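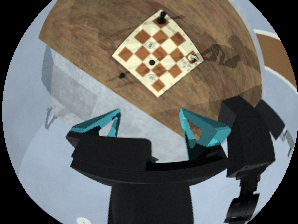
Figure 2. A five-by-five board on a round wooden tabletop (rendered view). All four corner squares are brown.

Papers > Games and Learning > Small Boards
Filed under: Abstract Games, Teaching Notes

4.2 Why the small board changes the opening

I came to small boards by accident. Moushumi Herath was running an after-school club in the Patwary building and kept asking me for a chess game that could finish before the kids got picked up, and I kept handing her puzzles, which she (quite rightly!) kept handing back. So we sat down one February evening and played on five-by-five until we were sick of it, and most of what I say in this section grew out of that evening.

The first thing you notice is that there's no quiet part. On a full board you can push a pawn, bring out a knight, castle, and have a think. On a five-by-five board (Figure 2) the two armies start with a single empty row between them, so the pawns are already in each other's faces. Our 48 club players felt this right away. Beginners who normally shuffle a rook back and forth for ten moves had to make a capture or refuse one on their very first turn, and I think that's why they talked so much more during these games than during the regular ones.

An odd number of squares does something funny too. There are thirteen squares of one color and twelve of the other, and there's a true center square, and on our boards it's the same color as the corners. A bishop on that color can sit in the middle and look down both long diagonals at once. The other bishop never gets there. We hadn't planned to study bishops at all - the kids brought it up, mostly by complaining - and it ended up taking two of our seven sessions.

We tried two starting setups, which I'll call Trovitgate and Custum after the rooms where we first used them. Trovitgate puts the pieces in mirror image, so the kings face each other. Custum flips one side's back row. I liked Custum better, and I still do, but the players were split on it and I don't want to pretend my taste counts as a finding. What I can say is that Custum games gave us messier middle positions and a lot more arguing afterward about where things went wrong.

Scoring was plain: a win, a loss, or a draw, with a stuck player counted as a draw. We left the clock out. Section 4.3 takes up the Fastik variant, where a player may pass once per game.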